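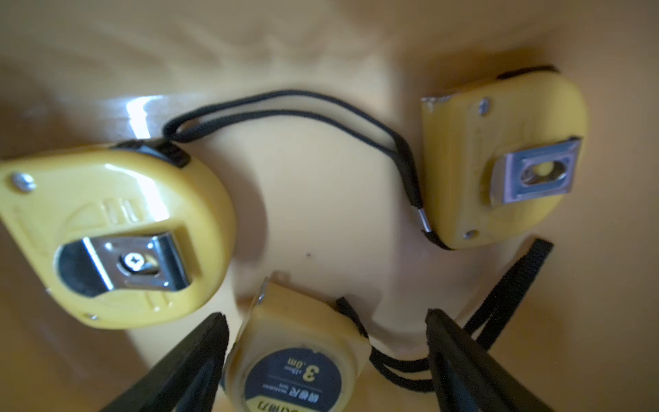 第2章 長さを測る

2.1 測定と単位

長さの測定とは、対象の長さを、基準となる長さの何倍にあたるかで表すことである。基準となる長さを単位といい、国際単位系ではメートル（m）を用いる。測定値は必ず数値と単位の組で書く。「134」とだけ記録された値は、ミリメートルなのかセンチメートルなのかが分からず、測定値として使えない。

2.2 目盛りの読み方

目盛りは、最小目盛りの10分の1まで目分量で読むのが原則である。1 mm刻みの直尺であれば、0.1 mmの位まで読み取る。読み取るときは視線を目盛り面に対して垂直に置く。斜めから読んだときに生じるずれを視差という。

巻尺を使う場合は、次の点に注意する。

・テープをねじらず、測る方向にまっすぐ張る。
・先端の爪が動く構造のものでは、引っ掛けて測るときと突き当てて測るときとで、爪の厚さの分だけ位置が変わる。この動きは故障ではない。
・爪が曲がったものは使用しない。

建築現場で多く使われる鋼製の巻尺は、温度によってわずかに伸び縮みする。鋼の線膨張係数は1℃あたり約0.000012であり、長い距離を測るときは補正が必要になることがある。

2.3 誤差の種類

測定値から真の値を引いた差を誤差という。誤差は大きく2種類に分けられる。

系統誤差　器具の狂いや測り方の癖など、一定の原因によって同じ傾向で現れる誤差。原因が分かれば補正できる。

偶然誤差　原因を特定できず、測るたびにばらつく誤差。測定を繰り返して平均をとることで影響を小さくできる。

読み違いや書き間違いは過失と呼び、誤差とは区別する。過失の疑われる値が見つかったときは、記録を消さずに線を引き、測り直した値を横に書く。

問1　ある部材の長さを2回測り、134.2 cmと134.6 cmを得た。平均値を求めよ。

問2　端の5 cmが欠けた直尺で長さを測る方法を述べよ。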